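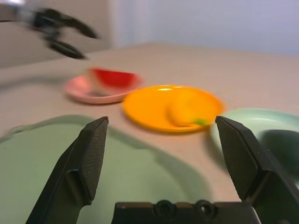

*Platos y comida de juguete sobre la mesa.*

## Preguntas frecuentes: paseos de líquenes y musgos en Vostmont

**¿Hace falta saber algo de líquenes?**
No. El recorrido empieza con los más fáciles de reconocer, los *Cladonia* de copa, que crecen sobre tocones viejos.

**¿Cuánto se camina?**
El sendero de Skirkovside tiene 3.523 metros, casi todo llano. Hay un tramo con raíces al llegar al arroyo.

**¿Cuántas plazas hay?**
16 por salida. Si se llena, se abre lista de espera.

**¿Qué llevo?**
Botas, impermeable y una lupa de 10 aumentos. Prestamos lupas a quien no tenga.

**¿Puedo recoger muestras?**
No, ni siquiera de ramas caídas. Las fotos, todas las que quieras.

**¿Se suspende si llueve?**
Con lluvia se sale igual; los musgos se ven mejor mojados. Con viento fuerte se aplaza.

**¿Hay salidas en invierno?**
Sí, salvo en febrero, cuando el camino suele estar helado.

**¿Pueden venir niños?**
Desde los seis años y acompañados de un adulto. Los perros se quedan en casa.

Actualizado el 28 de noviembre de 2023.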